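Katiyar board sells out before lunch, and the arguing takes rather longer

A limited run of skateboards by the Katiyar workshop sold out in 23 minutes on its first morning in July, which is less time than most of the buyers had spent in the queue and far less than some of them will now spend deciding whether to skate the thing or hang it over the sofa.

The series is called Plullora. It consists of two decks, 425 of each, drawn by Shalini Sengar, who has been painting shutters, underpasses and the backs of bus shelters for long enough that the council has stopped writing to her and started inviting her to things.
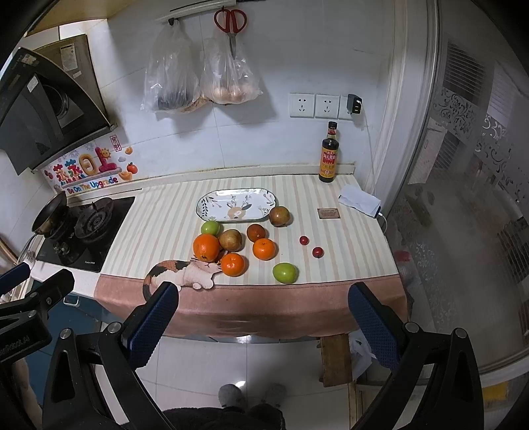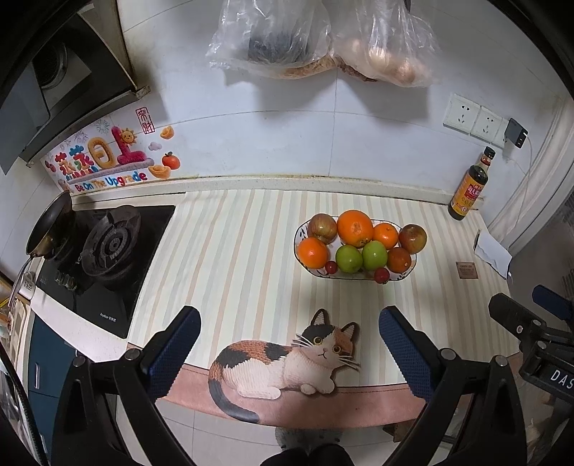 Shagufta Shaikh wrote in within the hour to say that she had been twelfth in the line, had walked out with one deck instead of the pair, and wished to know how a shop that size could run out of anything so quickly unless the back door was doing better business than the front.

The back door has denied everything. Katiyar put out a short notice at two in the afternoon explaining that a share of the run had gone to shops abroad, that another share had been promised to the team riders, and that the rest was sold fairly at the counter, one pair per customer. The notice didn't say how big any of the shares were. It did say "stoked" four times.

The decks themselves are a departure for Sengar. Her walls are mostly letters, huge and fat and leaning on each other like men outside a pub, and it was widely assumed she would shrink one of those and call it a day. What she handed over was a pair of drawings of a staircase. On the first deck you are looking down it. On the second you are at the bottom, and the view is of the underside of a railing and a good deal of sky. Anyone who has skated for more than a week will know the feeling. Her letters do appear, very small, along the edge of each step, and they spell out the names of spots in the city that have been knobbed, fenced, dug up or turned into flats.

There are 23 of these names. One of them, the old loading bay behind the Hamex building, was fenced off so recently that she had to redraw the fourth step a day before the files went to the printer. The printer is said to have taken this well, in the sense that he has since answered the phone.

Hamex, for its part, has had a mixed month. The firm makes shelving and has never shown any interest in skateboarding beyond asking people to stop doing it. It now finds its name on 425 boards, in quite nice lettering, and a spokesman said the company was "looking into the position". The position, as far as anyone can make out, is between the third step and the fifth.

Then there is the matter of the top layer. The first deck comes with a coating over the graphic that can be scratched away with a coin, and beneath it is a second drawing which Sengar won't describe and Katiyar won't show. The idea is that you find out by grinding it. The difficulty is that a scratched deck is worth a good deal less to a collector than a clean one, and so a large part of the run has gone straight into cupboards, its secret quite safe. By late afternoon one unscratched pair was up for resale on Plidia at 1017 pounds. It had no bids but it did have 2911 people watching it, presumably in case it did a trick.

Neelam Tyagi, who runs the shop where the queue formed, is tired of the whole subject. She sold her share of the decks in the first rush and spent the rest of the day explaining this to people who could see the empty rack for themselves and wanted to hear it from her personally. She has kept none back. She did keep the cardboard sleeve from the first pair, and turned down an offer for that as well.

"I'd have liked to see one of them leave under somebody's feet," she said. "They all went out in bubble wrap."

That isn't quite so. Devendra Joshi, who rode for Katiyar years ago and still turns up at launches in the original T-shirt, set his up on the shop floor with a pair of old trucks and wheels the colour of weak tea, and was down the library steps on it by eleven. He made the first set. He didn't make the second. There is now a long pale scrape through the middle of the board, and a corner of the hidden drawing is showing, and he has been asked about it by nearly everybody he knows.

He thinks it might be an elbow. It could also be a map. He has promised to do the other end at the weekend if his hip allows.

Sengar herself wasn't at the launch. She was up a ladder on the far side of town, finishing a mural for a dentist, and had her phone off. When she was reached in the evening she said that she was pleased about the sales, that she hadn't been paid for them yet, and that anyone who wanted to know what was under the coating owned a coin and could work it out. Asked about the boards on Plidia, she said a thing that made the dentist's receptionist laugh and then said we couldn't print it.

There is some talk of a second run. Katiyar says it has no plans for one, though the same words were used about the Sengar wheels last spring, and those came back in three colours and a tin. Sarla Kushwaha, who does the workshop's screens by hand and would have to make the things, was more direct. The coating takes two days to dry, it smells of pear drops, and she has only just got it out of her hair. If they want more, she said, they can have plain ones.

Shaikh has been told that a single second deck, returned with a dent in the nose, is being held behind the counter in her name until closing time. She has asked how big the dent is.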